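Storing and Refilling Office Staplers: Group Report

Introduction

Our group looked at how small stationery is kept in the shared workroom on the second floor. We chose staples because they were the supply that people complained about most in June. The drawer had three kinds in it, from Damel, Flanero and Tiedemann, and most of the boxes were already open. Students were taking whatever was on top and leaving the rest loose.

We wanted to find out how much usable stock was in the drawer and whether a simple change to the storage would make refilling quicker.

Method

We emptied the drawer onto a worktop and sorted the contents by size and make. Full strips went back into a box if there was a box to put them in. Short pieces were kept in a jam jar. Bent or rusty staples were thrown away.

After that we timed students refilling a stapler, first from the drawer as it was and then from a divided tray. The tray was a Flamo cutlery insert bought for the kitchen and never used. Each person had to find the right size, load the stapler and staple two sheets together. The clock stopped when the sheets were joined.

Results

The sorted stock came to 1203 staples in full strips, plus some 900 in short pieces. We had expected less, as two new boxes had been ordered that month.

Refilling from the old drawer took 90 seconds on average. Most of that time was spent looking for strips of the right size. With the tray, nobody needed to search for long, but two people still picked up the wrong size because our labels were too small. We made new labels and did not repeat the test.

The staplers themselves caused fewer problems than we thought. Only one had to be taken out of use, and its spring was weak before we started.

Condition of the boxes

Staple boxes are made of thin card and they do not last once opened. The end flaps tear if they are pulled from the wrong side, and after that the strips slide out whenever the box is tipped. We found strips under the drawer liner and behind the hole punch. The box on the black marble-patterned worktop has its top ripped open, with two strips still inside and a single one lying loose nearby. Pale strips are easily missed among the white veins of that surface, so we did the later sorting on a sheet of plain paper.
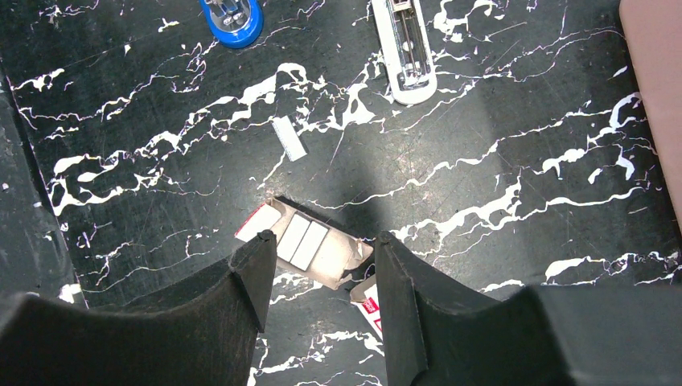 Recommendations

Open one box of each size at a time and keep the others sealed at the back of the cupboard.

Empty a new box straight into the tray and put the card in the recycling. Cut the size panel off first and tape it to the front of the compartment.

Keep 4 spare strips in an envelope beside the photocopier.

Further work

We did not look at heavy-duty staples, which are kept in the print room. The same tray might also suit drawing pins and paper clips, but it would need a lid.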